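Two Arms, One Dining Room: Han-gyeol Seol on Building at Home

Most people who write to Flivmont about home robot projects start with a kit arm on a desk. Han-gyeol Seol started that way too, and then kept going. The project now takes up one end of a dining room and goes by the name Olley, a name that belongs to the software and the task list more than to any one piece of hardware. We spoke on 20th May, over a video call that Seol took from the room itself.

The aim is modest. Seol wants a two-armed machine to set out plates and cups for a meal, and put them back afterward, without anyone standing over it.

"I picked the table because I know what a good result looks like," Seol said. "If a cup is too close to the edge I can see it. I don't need a measuring setup to tell me."

The work began in October with a single arm clamped to a workbench in the garage. That arm could pick up a plastic cup and put it down again, and for a while that was enough. The trouble came with plates. A flat plate on a flat table gives one gripper very little to hold, and Seol spent weeks on different finger shapes before giving up on doing it with one hand.

"Two arms made it easier and also made everything else harder," Seol said. "One side lifts the rim a little, the other side takes it. But now you have two things that can hit each other."

Moving indoors

The garage was cold and the light changed all day, so the whole project moved into the house at the end of winter. Seol had expected the light to be better inside. It was different, at least. The dining room has a big window with sheer curtains, and in the morning the side nearest the glass is very bright while the wall with the cabinet stays dim.

"A wrist camera that points down at a table is fine," Seol said. "Then the arm comes up, the camera is looking at the ceiling, and you have downlights in the view and a window on one side. The exposure goes one way and then the other. When the arm comes back down it needs a moment before the picture is any use."

The fix was to lock the exposure for the downward part of each move and ignore what the camera gets while it is tilted up. Seol keeps the upward views in the recordings all the same, as a quick check on where the arm was when something went wrong.

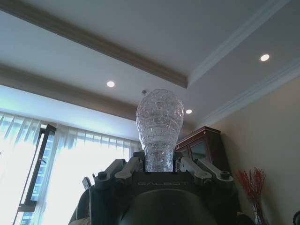
What goes wrong

The most common failure, according to Seol, is a slow one. The arms finish a task and return to rest, but one joint settles slightly off from where the software believes it is. After a long session the error is big enough that a grasp misses.

Seol now runs a short homing routine between tasks. Each arm goes to a known pose, pauses, and compares what it reads with what it should read. If the difference is too large, the session stops and a message goes to Seol's phone.

"I used to let it try again on its own," Seol said. "It would try again and miss again. Stopping is better. I go and look, and most of the time I find out why."

Saved runs are sorted with a small program Seol wrote called Sirora. It does very little: it lines up the joint readings with the camera video and lets Seol scroll through both at the same time. At the time of our call there were 84 full runs in it, counting failed ones. Seol does not throw those out.

"A failed run tells me what to do tomorrow. A good run, I watch once and close."

Help from others

Some of the work still happens outside the house. Seol belongs to Harms, a shared workshop across town with a laser cutter and a good drill press, and goes there for brackets and gripper parts. Seven sets of fingers have been made there so far. The current set has a soft pad with a shallow groove that catches the rim of a plate.

"The people there mostly build furniture," Seol said. "One of them looked at my fingers and said the groove was going the wrong way. I turned it around. He was right."

Living with the project has needed some rules. The arms do not move when there are guests in the room. The emergency stop sits on the table, within reach of whoever is running the session, and the floor between the table and the window stays clear. Real dishes stay in the kitchen until a new motion has been run with plastic ones first.

Next on the list is the putting away. Stacking plates is harder than laying them out, Seol said, and the wrist cameras see very little once one plate is over another. Seol plans to try force readings at the wrist to feel for contact, and has cleared the summer for it.

"I'd like it to do one whole meal, out and back," Seol said. "After that I'll think about bowls."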